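Print this article | E-mail this article
February 2023
By the Home Desk

The founder of Joly wants me to believe a basket can fix a kitchen. "People don't own too much," she says. "They own it in a heap."

I have heard that before, usually from someone selling baskets. Hers is the Grestlow, a divided wicker tray for cutlery and serving pieces, and she keeps one out on the table while we talk. I ask what it does that a drawer doesn't. "You see everything," she says. You also see everything in a drawer, once it's open.

She claims 442 customers and says only five sent theirs back. Did anyone check on the rest? "We ask them after 24 days." And in September, when the novelty is gone? She laughs. "Ask me in September."

Chopsticks are her favorite argument. "They roll, they split up, you end up with two that don't match." A long compartment keeps a pair together, she says. So does a rubber band - I tell her so, and she writes it down.

What about crumbs in the weave? "You shake it out." Over what, she doesn't say.
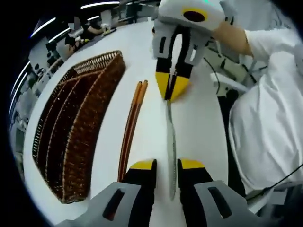
Corin Fovau
Staff writer, household goods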